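The Level at Brotby

1. Datum

Américo Vieira surveyed buildings for a firm called Sondside. The work consisted of measuring how far they had sunk. He carried a level, a staff, a tripod and a notebook with numbered pages, and he billed by the day, travel included.

The Brotby commission came in July. A heritage trust wanted to know whether the old company building had moved since its last survey, which had been done by Meirion Bowen. Bowen had retired. His field book was kept at Nellard, in a steel cabinet, and Vieira signed it out for the length of the job.

Bowen wrote a small upright hand. He recorded the height of each benchmark to the millimeter and the weather in one word. Most days the word was "fair." On the last page, under the closing reading, he had written: "Point 9 disagrees. Have left it."

Vieira read this twice in the records room and once more on the bus.

A surveyor does not leave a point. If a reading disagrees, it is taken again. If it disagrees again, the instrument is checked, then the staff, then the person holding the staff. The error is found or it is spread across the other points according to a rule. Bowen had taught that rule to half the people at Sondside, and Vieira was in that half.

He reached the site at 6:40 in the morning, before the ground had time to warm. Heat makes the air above concrete shimmer, and the staff becomes hard to read. He set up on the paving in front, on the slab side of the joint, and pressed the tripod feet down one at a time.

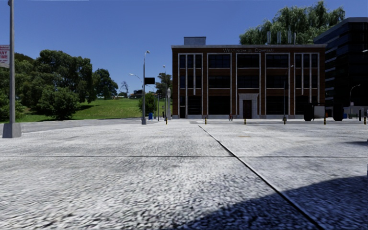
2. Closing the loop

Khadija Ragab held the staff. She was in her second year at Sondside and had not met Bowen. She stood where she was told and rocked the staff slowly toward the instrument and back, so that Vieira could take the lowest reading.

They ran the loop from the benchmark at the gate, along the front of the building, around the back and home again. In theory the last height equals the first. In practice there is a difference, and the size of the difference says how much the rest is worth. Theirs was 2 millimeters. The tolerance was 3.

"Is that good?" Ragab asked.

"It's acceptable."

Points 1 through 8 matched Bowen's figures. The building had not moved. Point 9 was a brass stud in the threshold of a side door, and it was lower than it should have been by the width of a thumb.

Vieira took it again. He moved the instrument and took it a third time. He had Ragab wipe the foot of the staff and the head of the stud. The number stayed where it was, and it was the number in Bowen's book.

"So he was right," Ragab said.

"He was consistent. The original drawing says otherwise."

"Then the drawing's wrong."

Vieira said that this was possible. He wrote down the reading, the time and the word "fair."

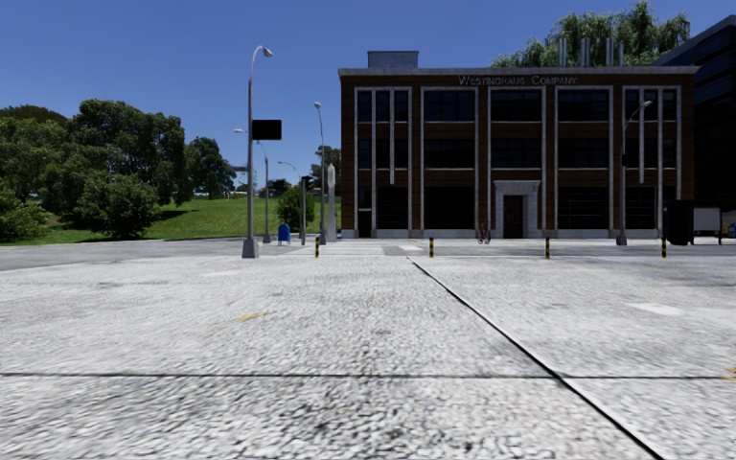

The company building at Brotby, from the paved side.

3. The drawing

The drawing was held by Margarida Godinho, who had worked in the plans office until it closed and had taken home what was going to be thrown out. She lived over a hardware store called Guerreiro and kept the sheets flat under her bed. Sheet 3,980 showed the ground floor. She unrolled it on the kitchen table and put a cup on each corner.

The height at the side door had been written in by a different pen.

"That's mine," she said. "The door was set low. The mason misread his string. They were going to make him take it out and pay for the stone, so I changed the sheet to say it had been built as drawn, and the inspector only checked the sheet."

"You entered a false level."

"I did."

"Did Bowen know?"

"He came here and sat where you're sitting. He asked who the mason was. I told him it was Bereket Teshome, and he drank his tea and went back to Nellard."

Vieira knew the name Teshome. It was cut into the wall of the trade school in Brotby, where for a long time the man had taught bricklaying.

He asked if he could copy the sheet. She said he could, and found him a pencil.

On the bus he drafted the report. The structure showed no measurable settlement. Misclosure was within tolerance. Eight points agreed with the record. He stopped there until the bus had crossed the river, and then wrote that the ninth differed from the drawing by a constant amount, that the difference dated from construction, and that no action was required.

Under "Cause" the form allowed one line. Ragab, in the next seat, watched him hold the pencil over it.

He wrote, "Known to previous surveyor," and turned the page to do the expenses.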